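Skonberg stone tray and soap dish set: what we stock and what we think of it

Shop / Bathroom / Stone accessories

Price for the four-piece set: $359
Sold by: Pruletus
Page text by Janka Oravec
Last changed: Saturday, November 14, 2020

The Skonberg set came into our range in October, and the maker's leaflet calls it "a quiet revolution for the washbasin." It is a tray, a soap dish, a tumbler and a lidded jar, cut from gray limestone. I have had one by my own sink since the first delivery, and the basin looks much as it did before, with a heavier soap dish on it.

We carry the set because people ask for it and because the cutting is good. I have tried to keep the leaflet's adjectives off this page.

What is in the box

Tray, with a shallow lip on all four sides
Soap dish with three drain slots
Tumbler, straight-sided
Jar with a loose stone lid
Felt pads, stick-on, one sheet

The lid has no seal. The leaflet says the jar "keeps cotton fresh," and I don't know what stale cotton would be. It keeps dust off, which is all I would ask of a lid.

Finish and color

Skonberg offers honed or polished. Polished costs the same and looks better for the first month. Limestone is soft, and toothpaste, perfume and most bathroom sprays will dull a polished face sooner or later. The honed one starts out dull and stays that way, so you have less to lose. If you still want polished, order it, but please don't write to us in spring about the ring under the perfume bottle. We sent out enough of those replies with the Lombardi trays.

Color varies from block to block. The maker describes this as "the signature of nature." In practice it means your tray and your tumbler may be two different grays, because they were not cut from the same piece. You can ask us to match a set from our shelf and we will try, at no charge. We can't match a piece you bought a year ago. 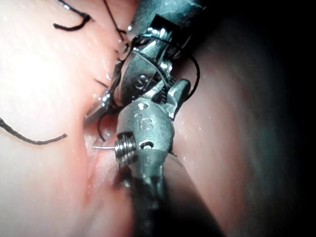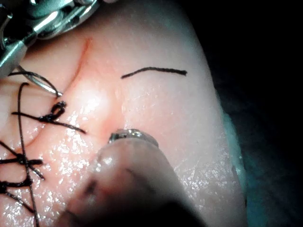 The sealed surface

Every piece is sold as sealed. I have my doubts about how much sealing goes on. Water left on our shop sample darkened the stone within the hour and took most of the evening to fade. A second sample did better. I asked Skonberg which product they use and got back a paragraph about heritage.

My advice is to treat the set as unsealed when it arrives. Wipe on a stone sealer made for limestone, leave it as long as the bottle says, and buff it with a dry cloth. Do the underside of the soap dish too, where the water sits. Repeat when drops stop beading.

Cleaning

Warm water and a little dish soap. No vinegar, no lemon, no limescale remover. The leaflet says "any mild cleaner," and plenty of cleaners with the word mild on the label will etch limestone. The drain slots clog with soap and need a toothpick now and then.

How it compares

The Vavano set is the one most customers put next to it. Vavano uses cast resin with stone powder, and says so in small type. It weighs far less, doesn't stain, and survives a drop onto tile more often than limestone will. It also feels a bit like a lunch box. The tumbler is the weak point there, as the rim is thick and unpleasant to drink from.

The Lombardi set is real marble and costs $1,805. I can see the better veining. I can't see the rest of the difference, and the designer's name under the tray isn't visible when the tray is in use. We can order one for you, paid in advance.

Limited edition?

Skonberg prints "limited edition" on the carton and has confirmed a run of 4,000 sets. Please don't buy one as an investment. The last limited run, a bookend, came back the next year with a slightly different edge and a new name.

Delivery and returns

In-stock sets leave us within 7 working days. The box is heavy and the carrier will bring it to the front door only. Check the jar lid before you sign, as that is the piece that chips.

Returns are accepted if the set is unused and the felt pads are still on their sheet. Variation in color, small fossils and filled pits are part of the stone and are not treated as faults. A crack is a fault, whatever the leaflet says about character.

Single replacement pieces: tumbler and jar lid only. Skonberg doesn't sell the tray or the soap dish separately, and I have asked twice.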